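Skostis table-setting notes – read me first

I started these notes because our place settings kept drifting. Skostis is a small collection of laid tables: a tray, a plate, a cup, the cutlery and sometimes a napkin.

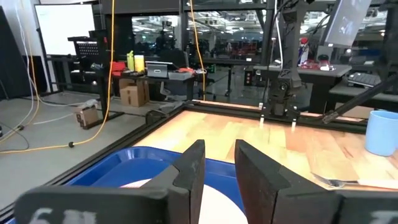
There are 3,177 entries so far, sorted into 21 folders. Anything marked "part" means the setting isn't finished yet, so please don't go correcting it!

Forks get their own column – tines, handle colour, which way it points. 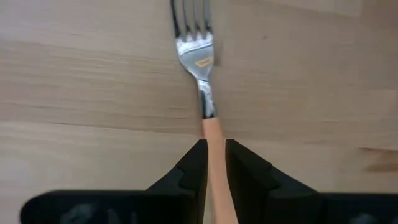
Jomel Tableware Group

I write the handle colour the way I'd say it out loud (peach, orange, whatever), so expect a bit of wobble.

Spoons go in the same column as forks for now.
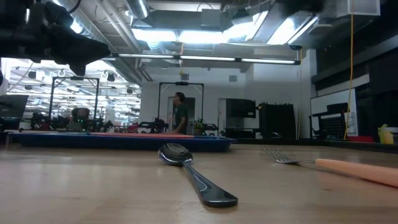 Vukel wrote back that spoons ought to have their own column, and I've put that down for version 2.

Plates are logged by colour and by whether they're on the tray.

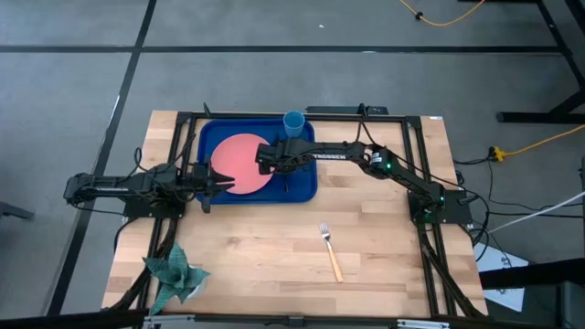 Beaudoin: could you add a line for cups as well? I keep hunting for them under plates.

Cups are in folder 73b until I sort that out.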